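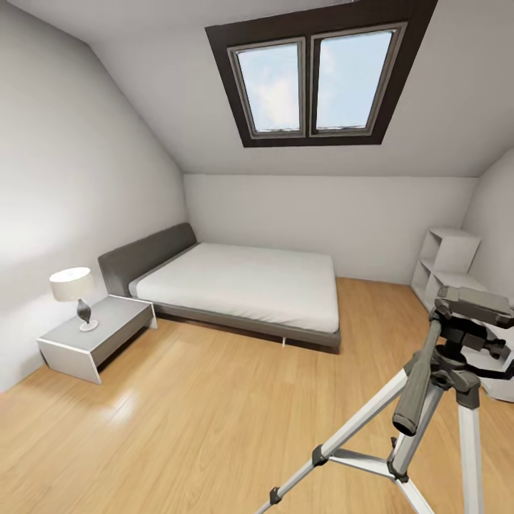

Buckley loosens rules on attic bedrooms

Feb 15, 2023

Homeowners in Buckley will find it easier to turn an attic into a bedroom under a zoning change approved by the town council this week. The vote was 3 to 2.

The change drops the special hearing that has been required for any attic conversion in the older part of town. Owners will still need a building permit and two inspections, one before the walls are closed up and one at the end. The permit fee stays at $25.

Council member Deirdre Fahy, who brought the proposal forward in January, said the hearing added months to small jobs and drew almost no comment from neighbors.

"People were waiting until spring to find out if they could put a bed under their own roof," Fahy said. "Most of them got a yes in the end."

Under the new rules, a sloped ceiling is allowed in a sleeping room as long as enough of the floor has full standing height. The town will use the same height figures as the state code. Each bedroom must also have a window or skylight large enough to climb out of, with the opening low enough to reach from the floor. Skylights that face the street no longer need a separate design review, except on Plonska Street, where the historic overlay still applies.

Wayne Mottram voted against the change. He said he had no problem with attic bedrooms but wanted a limit on how many could be rented out.

"We have houses on Plonska with one parking space and five cars," Mottram said. "That was the part I wanted us to settle first."

The council agreed to take up rentals and parking separately. No date was set.

Building inspector Enda McGrath told the council that roughly 2,000 houses in town have an attic tall enough to qualify, though many would need new stairs — a pull-down ladder does not count. He said stairs are usually the most expensive part of the work and asked owners to call his office before they hire anyone.

Rokeya Barua, who lives near the library, spoke in favor. She said her family had put off a conversion twice because of the hearing and now plans to apply for a room for her older son.

The rules take effect when the updated code is posted at town hall. Applications filed under the old process will be moved to the new one, and owners who have already paid for a hearing will get that money back by mail. Forms are available at the clerk's window.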